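This site uses cookies to remember your login and page settings. Accept | Manage preferences

Notebook, lung function lab
Feb 3, 2022

Flow sensor drift, Vuvunano spirometer, bench 2

Carried on from the November entries. The question is still whether the low readings on slow strokes come from the sensor, the inline filter, or the way we push the syringe. Room conditions entered by hand before starting, because the built-in temperature probe lags after the heating comes on.

Setup: 3 L syringe, short adapter, no tubing. Leak test on the syringe first, outlet blocked, plunger held under pressure at both ends of travel. No movement. Zeroed the sensor with the outlet capped and repeated the zero after changing the filter.

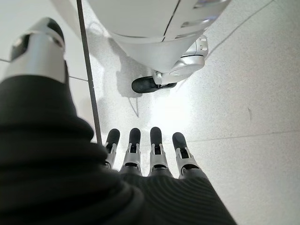 Ran slow, medium and fast strokes with the Emitz filter fitted, then the same with no filter. Medium and fast were inside limits both ways. Slow strokes read low with the filter in and came back up without it, but the gap was smaller than in November. The old filter batch is used up, so a direct comparison is no longer possible. I should have kept a few back.

Zawadi Mfinanga repeated the slow strokes without seeing my numbers. Same direction, slightly less scatter than mine. She pushes more evenly near the end of the stroke. I tend to stop short and then finish, and on the flow trace that looks like a small second hump. Part of what I called drift is probably this. 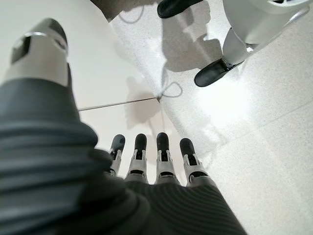
Ribbed palm cover, fingers pointing to the floor.

Checked the zero again at the end of the session. It had moved up a little. With slow strokes any zero offset is added up over a longer time, so the volume error grows, and that fits the pattern. It doesn't explain the filter effect. Inspiratory strokes showed the opposite sign, as expected for an offset.

Software: the Sarmiento export drops the stroke direction column if the session is closed before the report is printed. Print first, then close. Already lost one set this way. The values are on paper, taped to the facing page. 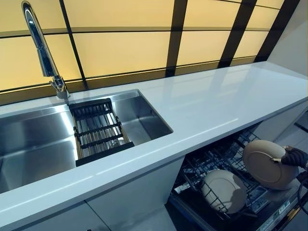 Sensor screen looked clean under the lamp. Did not rinse it, to avoid changing two things in one day. If it gets rinsed, let it dry overnight and run a full linearity check before any patient goes on it.

Patients booked on bench 2 moved to bench 4 until this is settled. Bench 4 passed on all flows this morning, with filter. Biological control still to be done there; the last value in the binder is mine and was taken when I had a cold, so do not use it as the reference.
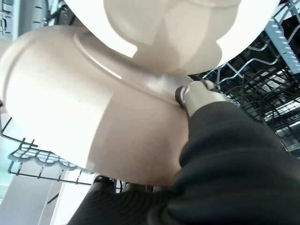

To do

- Rezero immediately before each slow set, not once per session. Log the time.
- Ask Pullska for the resistance sheet for the current filter batch.
- Slow strokes again, Zawadi pushing, filter in and out in alternating order.
- Add a column for filter batch to the calibration log.
- Rinse sensor only after the above.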